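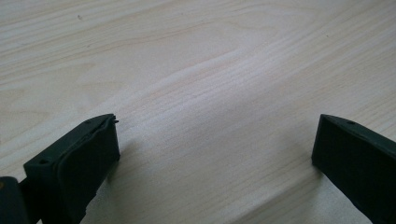 Figure 2. Fingers of the hand-held gripper, open over the wooden table.

3.2 Build

The grippers were built in the Flanagan workshop, a shared space with one printer and a small drill press. Each finger is a single dark green part with bolt holes in the top face. The first set, printed in February, cracked at the rear hole, and Efraín Chávez redrew the part with a thicker wall behind it. The finger stroke was left unchanged from the Zidine drawings. We used the same print settings for both sides. 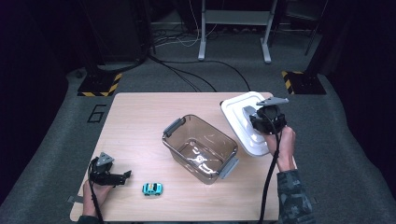 Tasks were kept to things found in a home: a storage container, its lid, a toy car. One operator works both grippers, one in each hand, with a cable running from each. A trial ends when the operator calls it or when either cable pulls tight. We logged 880 trials and kept 692 after removing those with dropped data.
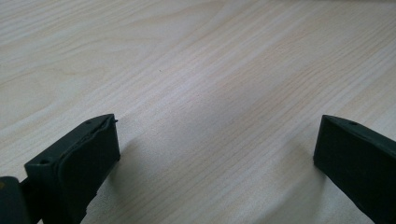 Pad wear was the main upkeep cost. The pads are glued to the finger and begin to lift at the tip before the face wears smooth. Éabha Ó Briain checked them every 1,000 closing cycles and replaced any that could be moved with a fingernail. The Wikov adhesive held longer than the tape we began with, but it takes a night to cure, so a spare pair of fingers was kept ready. Bolts were retightened at the same check.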